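3.2 手持ち型グリッパによる両手操作データの収集 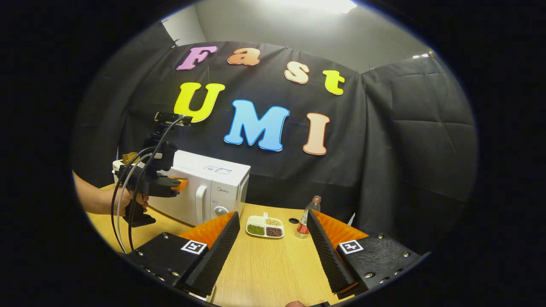
図3 手持ち型グリッパに搭載したカメラの視点。手前に右手側グリッパの両指、左に電子レンジともう一方のグリッパ、中央に三区画の小皿を配した卓上環境。

本節では、卓上の家電操作を対象とした実演データの収集手順について述べる。従来の遠隔操作による収集では、操作者がロボット実機の可動範囲および通信遅延に習熟する必要があり、一人の操作者が単位時間に取得できる軌道数に制約があった。本研究では、実機を介さず、操作者が左右の手に一台ずつグリッパを保持して作業を行う方式を採用した。以下、この収集系をPlekelと呼称する。

グリッパの指部には、表面に溝を有する黒色の発泡材パッドを用いた。左右の指の基部にはそれぞれ白黒の正方形マーカを貼付しており、広角カメラの画像からマーカ間の距離を求めることで、各時刻における開閉幅を推定する。開閉幅の推定にエンコーダを用いないため、指部の交換に際して電気的な再調整を要しない。ただし、画像周縁部では歪みの影響が大きいため、マーカ検出の前に魚眼モデルによる補正を施した。

図3に収集環境の一例を示す。木目の卓上に白色の電子レンジを斜めに設置し、その右側に緑豆などの豆・穀物を区画ごとに入れた小皿を、さらに右方に赤いキャップの透明ボトルを置いた。背面および右側面には黒色の布を張り、背景の変動を抑えた。一方、無地の布のみでは自己位置推定に必要な特徴点が不足することから、背面の布には彩色した大型の文字を取り付けている。文字の配置は収集期間を通じて固定した。

対象課題は、扉の開閉、小皿の移動、小物体の把持および受け渡しの3種とした。操作者には各試行の開始時に両グリッパを卓上の基準位置へ戻すよう指示し、物体の初期配置は試行ごとに変更した。電子レンジの向きについても、扉の取っ手が少なくとも一方のカメラに写る範囲で無作為に変化させた。収集した軌道は計1,000本であり、このうち自己位置推定の破綻またはマーカの長時間の遮蔽が認められた182本を除外し、残りを学習および評価に供した。

除外例を精査した結果、73本は、グリッパを家電の筐体に近接させた際に視野の大部分が単色の面で占められたことに起因していた。白色の筐体は特徴点に乏しく、操作者の手首の回転が速い場合に追跡が失われやすい。この傾向は扉の開閉課題において顕著であり、小皿の移動課題ではほとんど認められなかった。残る除外例の多くは、両手が交差する動作においてマーカが他方のグリッパに遮蔽されたものである。

左右のグリッパの時刻同期には、各カメラの記録時刻を共通の基準時計に合わせる方法を用いた。同期後の軌道は卓面を基準とする共通座標系に変換し、相対姿勢の系列として方策の学習に入力する。座標変換の詳細および方策の構造は3.3節に示す。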